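4.2 Deleted roles and what viewers do with them

Few things in our material were as much fun to work through as the answers about cut characters. All 77 viewers in the Prendley group watched the theatrical version of the space thriller Kurard, and 60 of them came back to see the longer edit, in which the ship's medic has 6 more scenes and a proper farewell. We expected polite interest. What we got was page after page of excited writing, much of it about a character who barely speaks in the version shown in theaters!

The first pattern is that viewers treat a deleted scene as something that happened. Once they have seen the medic argue with the captain, they carry that argument back into the shorter film and hear anger in lines they had called flat a week earlier.
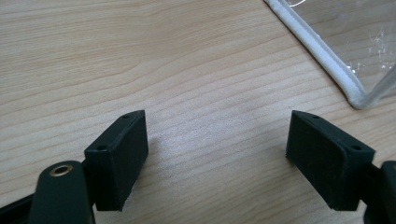
One viewer from the Prendley group wrote that the medic had been in the movie all along and the longer edit only turned the lights on. Others were less generous and felt the farewell belonged in a sequel, but even they used it to explain her silence in the final act.

The second pattern concerns trailers. Farnelbridge, the fan forum we drew on for comparison, gave us 605 posts about the film, and a delightful share of them are shot-by-shot readings of the first teaser. Posters there had built a whole storyline for the medic before the release, and when it didn't show up they went looking for it — in the novelization, in the soundtrack titles, in the background of other people's scenes.

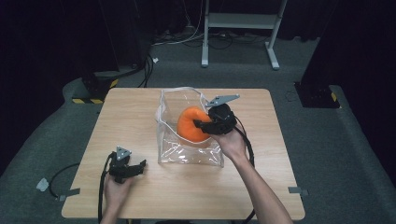
Figure 3. Table with a clear plastic bag and a hand-held gripper.

Props turned out to be a rich source of this kind of reading, and we wish we had asked about them from the start. Following McAlister's scheme, we coded a prop as "carrying" when a viewer used it to fill in a missing part of the story. The object can be very plain. Something as soft and bright as the orange plush in Figure 3, glimpsed through the side of a clear bag, is the sort of thing a forum thread will happily turn into a childhood, a lost sibling and a reason for joining the crew. Carrying props came up far more often for the medic than for the captain, whose past the film spells out in dialogue.

We take up the question of sequels, and of recasting in particular, in Section 4.3.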